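# The Putter Fitting Will See You Now

Somewhere between the driving range and the pro shop at Natatville there is a room that used to hold rental carts. It now holds a strip of artificial green, a screen and a price list. A full putter fitting takes an hour and costs more than my first set of irons.

I went in June because three people in my regular group had been, and all of them had come back talking about toe hang. None of them had come back putting any better, as far as my wallet could tell.

The idea is simple enough. You roll balls at a hole, the software measures your face angle and path, and the fitter hands you a club that suits what you do. Binness, which runs the room, says its system draws on 3,000 recorded strokes. I asked whose strokes they were. Good players, mostly, I was told. I play off a handicap that good players find funny. 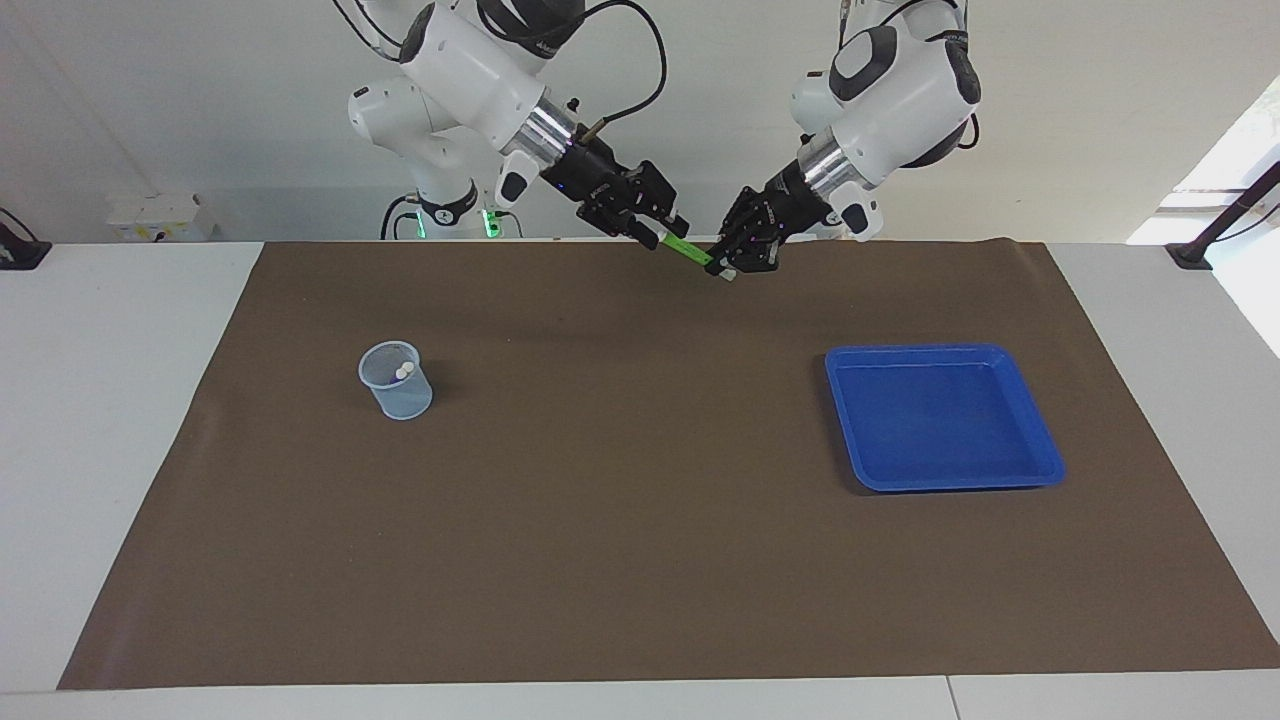
*Photo: Bepari*

My own session produced 12 putts worth keeping, according to the screen. From those came a verdict: I aim left, I push right, and the two faults cancel out on a flat eight-footer. The cure was a heavier mallet with a different neck – in stock, as luck would have it.

Maybe it helps. I holed more with the mallet that afternoon than I had with my old blade. But I'd also been hitting the same straight putt for most of an hour, on a surface with no grain and no slope, and I suspect I'd have been warming up nicely with a garden rake.

What bothers me is how little of putting gets into that room. Speed was covered in 2 minutes at the end. Reading a green wasn't covered at all. At Brorkavport, where I play most of my golf, the back of the fourteenth green falls away so hard that face angle is the least of your worries.

I asked whether I could borrow the mallet for a couple of rounds before paying. They don't do that. They do offer a second fitting at half price, should the first one not take.

I kept the blade and spent the money on range balls and lunch. I still miss left, and sometimes right.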